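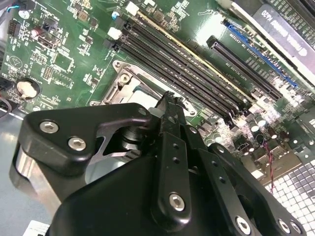

4.3 Trabalhar com a garra dentro de um computador aberto

Antes de mais, um conselho de quem já montou muitas destas células: vá com calma. A placa-mãe perdoa pouco, e os primeiros minutos de preparação poupam-lhe uma tarde inteira de dores de cabeça (e um socket novo!).

1. Desligue o computador da tomada, carregue no botão de ligar para descarregar a fonte e só depois ligue a pulseira antiestática ao chassis.

2. Afaste os cabos soltos do percurso da garra e prenda-os à parede da caixa. Os fios finos são os mais traiçoeiros, vale a pena olhar duas vezes.

3. No painel Gounder, escolha o perfil "Placa" e confirme que a velocidade está limitada a 60 mm/s.

4. Faça uma descida em vazio até ficar acima do socket e verifique a folga em relação às memórias e às placas de expansão.

5. Feche os dedos devagar sobre a peça e suba sempre na vertical até sair da caixa.

CUIDADO: nunca ponha as mãos dentro do chassis com o braço ativo, nem "só por um segundo". Use primeiro a paragem de emergência.

Nota: reveja o aperto dos parafusos sextavados da garra a cada 500 ciclos. Se aparecer o aviso 229, pare e repita a calibração desde o passo 3. Para qualquer dúvida, escreva a Sachiko Yagi, na assistência da Prallden, que responde com todo o gosto.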